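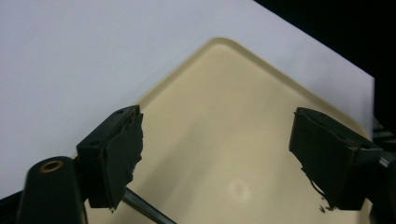

La courbe de Clondik

Le vendredi, à neuf heures, Drislow présentait ses chiffres. Drislow était une agence de référencement qui portait le nom de son fondateur, parti depuis longtemps vendre du vin. Il en restait les locaux, le logo et une passion pour les courbes qui montent.

Rūta Avotiņš s'assit au fond, comme d'habitude. Elle écrivait les pages du site de Clondik, un loueur de matériel de chantier, et n'avait jamais cru qu'un lecteur pût arriver jusqu'au quatrième paragraphe de « Bien choisir sa bétonnière ». Elle les soignait quand même. Une vieille habitude de correctrice.

— Neuf cents, dit Makori en se tournant vers l'écran. Neuf cents visites dans la journée d'hier. En janvier, nous étions à trois cents.

Makori dirigeait le pôle croissance, qui comptait deux personnes, lui compris. La courbe s'étalait derrière lui, verte, avec un petit drapeau planté au sommet. Rūta se demanda qui avait pris le temps de dessiner le drapeau.

— Et qui sont ces gens ? demanda-t-elle.

— Des visiteurs.

— J'avais compris. Mais qui ?

Il eut un sourire patient. L'outil, expliqua-t-il, ne donnait pas de noms. L'outil donnait des intentions. Proltbridge classait les intentions en familles, et celles de Clondik étaient excellentes, presque toutes « chaudes ». Proltbridge était arrivé en mars, avec un abonnement que personne n'osait citer à voix haute, et promettait de replacer n'importe quel site en tête des résultats. Rūta avait lu la plaquette deux fois sans y trouver un seul verbe qui l'engageât à quoi que ce soit.

— Une intention chaude, ça loue une bétonnière ?

— Ça peut.

— Et là, ça en a loué ?

Makori passa à la diapositive suivante.

Elle retourna à son bureau, ouvrit les journaux du serveur et se mit à lire. C'était une lecture ingrate, des lignes et des lignes d'adresses, d'heures, de pages demandées. On lui avait donné l'accès par erreur deux ans plus tôt et elle s'était bien gardée de le signaler. Au bout d'une heure, elle eut l'impression désagréable de reconnaître quelqu'un. Le même visiteur, ou la même famille de visiteurs, ouvrait « Bien choisir sa bétonnière » à 4 h 12, restait exactement le même temps, descendait jusqu'en bas, puis passait à « Entretenir sa bétonnière ». Jamais les mini-pelles. Jamais la page des tarifs, que les vrais clients ouvraient en premier et, le plus souvent, en dernier.

Elle appela Bohdana Kravchuk.

Bohdana tenait l'accueil téléphonique chez Clondik depuis l'époque où l'on cherchait un loueur dans l'annuaire. Elle décrocha à la deuxième sonnerie, ce qui était déjà une réponse.

— Ça sonne beaucoup, en ce moment ? demanda Rūta.

— Comme d'habitude. Le matin, un peu. Pourquoi, on devait avoir du monde ?

— On me dit que les visites ont triplé.

— Ah, fit Bohdana. Elles ne passent pas par ici, alors.

Il y eut un bruit de tiroir. Bohdana reprit, plus bas :

— Remarquez, il y a bien le monsieur du portail.

— Quel monsieur ?

— Il voulait savoir si on peut laisser une bétonnière dehors quand il gèle. Il avait lu un article chez nous et trouvait que la réponse s'arrêtait trop tôt. Il a rappelé trois fois. Très poli. Il n'a rien loué, il a déjà la sienne.

Rūta nota « gel » sur un coin de feuille. Puis elle chercha dans les journaux les visites qui ne ressemblaient pas aux autres et, parmi elles, finit par en trouver une qu'elle voulut croire humaine. Elle arrivait le soir. Elle ouvrait l'article, remontait, redescendait, s'en allait, revenait le lendemain au même endroit. On aurait dit quelqu'un qui cherche ses lunettes. Cela ne prouvait rien, bien sûr. Un robot un peu mieux fait aurait pu hésiter de cette façon, et elle ne doutait pas que Proltbridge proposerait l'hésitation dans une prochaine formule.

À midi, elle alla voir Makori. Il mangeait une salade devant sa courbe.

— Tes intentions chaudes se lèvent à 4 h 12, dit-elle.

Elle posa les pages imprimées à côté de la salade. Il les regarda sans y toucher. Il était moins bête que ses diapositives, elle l'avait toujours pensé, et elle vit qu'il comprenait à la troisième ligne, peut-être même avant.

— Le client est content, dit-il.

— Le client n'a pas loué une machine de plus.

— Il ne regarde pas ça avec nous. Il regarde ça avec son comptable.

— Et le jour où le comptable vient à la réunion ?

Makori piqua une tomate, la reposa. Il dit qu'il écrirait à Proltbridge. Il l'écrivit devant elle, d'ailleurs, un message assez ferme, et la réponse arriva avant qu'il ait refermé la fenêtre. On le remerciait de sa confiance. On avait bien identifié son intention, qui était chaude, et on lui proposait la formule supérieure.

Rūta reprit ses feuilles. L'après-midi, elle rouvrit « Bien choisir sa bétonnière », alla au quatrième paragraphe et ajouta ce qu'il fallait sur le gel : vider la cuve, la rincer, la retourner, bâcher le moteur. Neuf cent douze mots au total, signala le logiciel, qui jugeait le texte trop long et lui attribua une pastille orange. Elle publia.

Le vendredi suivant, la courbe avait encore monté et le drapeau s'était déplacé vers la droite. Makori parla vite et ne regarda pas le fond de la salle. Pendant qu'il parlait, Rūta reçut un message de Bohdana. Le monsieur du portail avait rappelé. Pour la bâche, il voulait savoir quelle taille.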